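Forum Schulrobotik > Projekte und Wettbewerbe > Greifer und Mechanik

Thema: Handgreifer für die Projektwoche, Finger rutschen

mudberg_ag schrieb:
Hallo zusammen,
wir bauen in unserer Robotik-AG (Klasse 9 und 10) einen Greifer, den man in der Hand hält und mit dem die Schüler Greifabläufe vormachen. Die Aufnahmen sollen später für unseren Tischarm verwendet werden. Das Projekt heißt intern Mudberg und läuft seit Juli. Mechanisch geht alles auf und zu, aber beim Anheben rutschen glatte Teile aus den Fingern. Wer hat Erfahrung mit Belägen? Budget ist klein, die Finger drucken wir selbst.

laing77 schrieb:
Welches Material, und wie groß ist die Kontaktfläche? Ohne diese Angaben kann man nur raten.

mudberg_ag schrieb:
PETG, Kontaktfläche 21 mm hoch. Der Servo ist der kleine aus dem Desetti-Bausatz, den hatten wir noch von der letzten AG. Die schwersten Teile wiegen 200 g.

tf_kwan schrieb:
Bei uns an der Hochschule hatten wir im Anfängerpraktikum dasselbe. Fahrradschlauch aufschneiden, entfetten, mit Kontaktkleber auf die Innenseite. Hält ein Semester, danach tauschen.
Gruß, Tien-fu Kwan

laing77 schrieb:
Schlauch würde ich nicht nehmen. Der färbt auf helle Teile ab und der Kleber löst sich bei PETG gern an den Kanten. Besser den ganzen Finger aus TPU drucken, dann ist nichts geklebt.

tf_kwan schrieb:
Ein Finger ganz aus TPU biegt sich bei 200 g weg, das haben wir ausprobiert. Abgefärbt hat bei uns nichts. Anrauen vor dem Kleben muss man natürlich.

laing77 schrieb:
Kommt auf die Wandstärke an. Mit 6 Wandlinien und vollem Infill ist das steif genug. Ich habe so einen Satz seit zwei Jahren in der Schule im Einsatz.

robolehrer_nord schrieb:
Mich würde mehr interessieren, wie ihr die Aufnahmen macht. Wir planen etwas Ähnliches für den Trirard-Cup und streiten noch über die Unterlage. Bei dunklen Tischen sind unsere schwarzen Finger auf den Videos kaum zu erkennen.

mudberg_ag schrieb:
Danke erst mal. Wir probieren beides: ein Paar Finger mit Schlauch, ein Paar aus TPU. Die Zehner drucken, die Neuner kleben. Verglichen wird mit denselben Teilen und immer mit derselben Person am Griff, sonst misst man nur, wer fester zudrückt.

Zur Frage von robolehrer_nord: Die Kamera sitzt bei uns am Griff und schaut nach vorn zwischen den Fingern durch. Wir arbeiten auf weißem Untergrund, die Finger sind dunkel. Ein Bambustablett liegt hinten links. Die Mitte bleibt vor jedem Durchgang frei, und der Greifer fängt immer offen an.
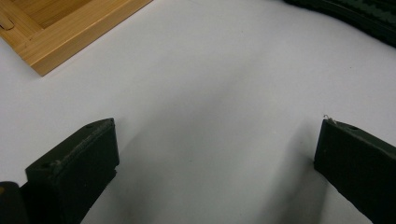 Angesetzt haben wir 500 Durchgänge bis zu den Herbstferien. Ob das reicht, weiß ich nicht, mit der AG kommen wir pro Doppelstunde nicht sehr weit. Jeder Durchgang bekommt eine Zeile in der Tabelle: Teil, Startlage, wer gegriffen hat, Ergebnis. Abgebrochene Versuche bleiben drin und werden mit A markiert.

robolehrer_nord schrieb:
Das mit dem weißen Untergrund übernehmen wir. Stellt ihr den Weißabgleich fest ein oder lasst ihr die Automatik laufen?

mudberg_ag schrieb:
Fest. Belichtung auch. Mit Automatik wurde das Bild jedes Mal dunkler, sobald viel Weiß zu sehen war.

laing77 schrieb:
500 ist für so eine AG sportlich. Ich würde lieber weniger Teile nehmen und die dafür aus mehr Startlagen. Und zieht die Schrauben an den Fingern vor jeder Stunde nach, bei uns hatten die sich nach kurzer Zeit gelockert.

tf_kwan schrieb:
Bei der Zahl der Teile stimme ich laing77 zu, beim TPU weiterhin nicht. Stell die Ergebnisse bitte hier ein, wenn ihr beide Paare durchhabt. Mich interessiert vor allem, wie sich der Schlauch an der Fingerspitze hält.

mudberg_ag schrieb:
Mache ich. Die TPU-Finger liegen gerade im Drucker, geklebt wird in der nächsten AG-Stunde.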